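What I Learned From Folding a Blanket in Vistville
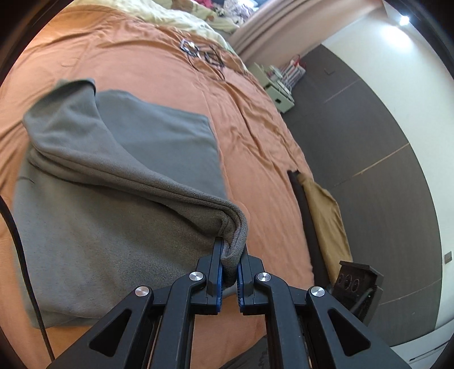
Why would a robotics lab ask ordinary people to fold blankets?
Because a machine that is going to help around a house has to learn from somebody, and folding is a thing most of us have done since we were tall enough to hold the other end.

I went to the Fulari open day on a Tuesday in September, mostly to keep my sister company, and I came home with more opinions than I left with. She had read about it in the Padilla newsletter and pictured something like a car show, with shiny arms whirling behind glass and free pens. There were free pens. What there was more of, to my surprise and I have to say my delight, was housework.

The young man looking after our group was Jayson Cabrera, and he had the patience of a good kindergarten teacher. He handed me a black gripper with blue ribbed pads on the inside of its jaws, showed me how to squeeze, and pointed me at a bed with a gray fleece blanket on it. "Take a corner," he said, "and do what you'd do at home." Well, at home I would use all ten fingers, my chin, and sometimes a knee! With the gripper I had two jaws and my own stubbornness. I pinched the corner, it doubled over on itself between the pads, and I stood there feeling as if I had landed a fish.

I have folded blankets for most of my life and could not have told you how I do it. You feel for the hem, you give a little shake, you know from the weight which way the thing wants to go. Take the fingertips away and you suddenly have to look, and plan, and change your mind halfway. My first try ended up the shape of a pillow. My second was better, and a lady behind me clapped, which was kind of her.

Jayson told us the team had collected 1,084 folds before the open day and hoped to reach 3,000. A gentleman near the door asked whether that wasn't an awful lot of trouble to go to for a blanket. People laughed, and I did too, but I have been arguing with him in my head ever since (I do this; ask my sister). My grandmother did the linens at the old Manero hotel, 183 rooms, and in all her years there I doubt a guest ever called her work difficult. They thought it was simple, and they paid her accordingly. Now I find a building full of engineers working late to get a machine to do a clumsy version of what she did while humming. I wish she could have been there to see it.

So I am of two minds about these machines, and I don't think I need to pick one yet. My knees are not what they were, and if something could make my bed on a bad morning I would thank it out loud. I also worry about the people who do this work for a living now, and I didn't hear much about them that day. When I raised it, Jayson said it was a fair question and that he thought about it as well. I believed him, but I would like the next open day to set aside half an hour for it, with some hotel and laundry workers up front where they can be heard.

I would also like more places to run their open days this way. Put the tool in people's hands. Let them be bad at it. I watched a boy of 11 try three different ways to get hold of a corner while his father gave him advice, and then the father had his turn and went very quiet. A speech and a slide show wouldn't have held either of them for five minutes.

My sister, for the record, folded hers neatly on the first go and has mentioned it every day since.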